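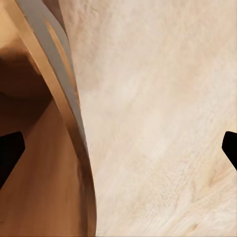 12 September 2019

Back on the ball-tracking stuff, second leg of Primness v Munow. Got the full match through the pipeline overnight and I am really pleased with it! 824 passes logged by the tracker, 723 of them matched to the hand log on the first try. The first leg was nowhere near that.

What changed from last time:

- moved the kickoff sync to the referee's whistle on the audio track instead of the first touch
- widened the matching window to 15 frames either side
- threw out throw-ins completely (they go in their own file now, `throwins_leg2`)

The throw-in thing made more difference than I guessed it would. The old code treated every throw as a pass starting outside the pitch, and then the next real pass inherited a junk start point. So one bad row made two bad rows. Should have spotted it in the spring.

Looked at the misses by hand until my eyes gave up. Most are short one-twos in the Munow half, where the ball is gone again before the tracker has settled on who has it. A few are headers. There's a nasty cluster right after the second goal where the broadcast cuts to a replay and we happily track the replay as live play. So Munow get caught on the same counterattack twice, poor things.
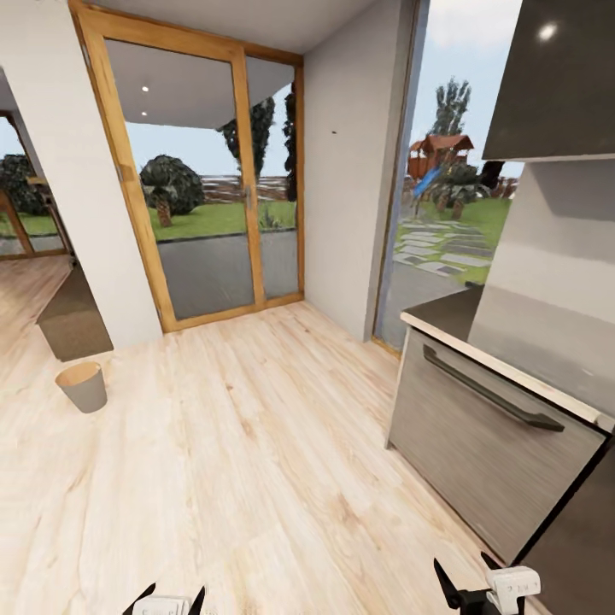
*Glass door, lawn and low stone wall outside.*

The goal itself is lovely to look at in the data, by the way. Primness win it back deep on the left, one square ball, then a long diagonal that takes four defenders out, and the far winger is already moving before it's struck – you can see his speed trace go up while the passer is still turning. I plotted it three different ways just for fun. The plain one with arrows on a blank pitch is best. Keep that style for the season summary.

Pressing numbers next. Same definition as before (defender within five meters and closing), run over both legs. Munow press much harder in the second leg for the opening stretch, then it falls off a cliff after halftime. Want to know if that's tired legs or a change of shape. Their left back stops stepping up at all, so my money's on shape, but I don't trust the position averages enough yet to say so in writing to anyone. Well, anyone outside this notebook.

Tried smoothing the positions with the Terora filter. Good on long runs, bad on sharp turns, it rounds every cut into a gentle bend and a winger suddenly looks like a bus. Turned it down to half strength and that's decent. Left it off for goalkeepers.

Small bug, fixed: player IDs swapped at a corner when two Primness shirts overlapped, and stayed swapped till halftime. The center back had the best attacking game of his life. Added a check on top speed that flags it.

To do:

- replay detector, even a dumb one (look for the wipe graphic?)
- re-run leg one with the new sync so the two legs can be compared fairly
- pull 100 random misses and label them properly, no more eyeballing
- ask whether the Umali cup matches come with audio, the whistle sync is no use without it
- write up the throw-in fix in the shared readme

If the replay detector works I'd love to have every home match done by December. Leg one is queued now, disk was nearly full so I moved the old raw clips to the second drive first.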